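Transfer of Powder into Small Flasks: How the Table Was Arranged
Student project report, preparative chemistry practical, Stirine group

1. What we wanted to know

Our project was about one small step which all students must do many times: bringing a weighed powder into a flask with a narrow neck. In the first half of the practical our group lost too much material on this step. We decided to look at the table itself, what stands on it, in which order, and on what surface.

2. Arrangement

The old arrangement was a bare white bench with the flask held in a clamp. For the new arrangement we chose a black cloth as a base, a cork ring for the flask, and an acrylic rack for the tubes at the left side. The cloth was the idea of a student who studied photography before, and at the beginning the rest of us did not like it very much. It makes folds, and it must be shaken out after each afternoon.

We compared two ways to fill the flask. In the first way the powder goes directly from the spatula into the neck. In the second way a plastic funnel is placed first. The portion was always 2 g, and the test powder was ordinary table salt, ground fine.

3. Results

We made 232 transfers in total, 115 with the funnel and the rest without it. The time limit for one transfer was 90 seconds — this limit came from the course booklet. With the funnel we were slower, but we had to repeat fewer portions. Without the funnel, most of the loss happened at the rim of the neck, when the spatula was turned too early.

The cork ring was better than the clamp for everybody in the group. It can be moved with one hand, and the flask can be lifted out for weighing without opening a screw.
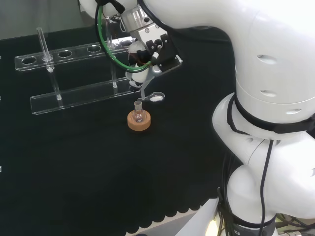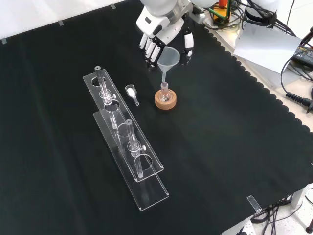

4. Discussion

The largest mistake in our plan was that we treated the funnel as a question of speed only. A funnel also holds back a part of the powder on its inner wall, and we did not weigh this part separately in the first weeks. The flask is also small for such work: in the second picture the stem of the funnel goes down to the neck, and only a few white specks are visible at the bottom of the glass. For the next group we recommend to weigh the funnel before and after each transfer, and to keep the cloth — grains on it are easy to find.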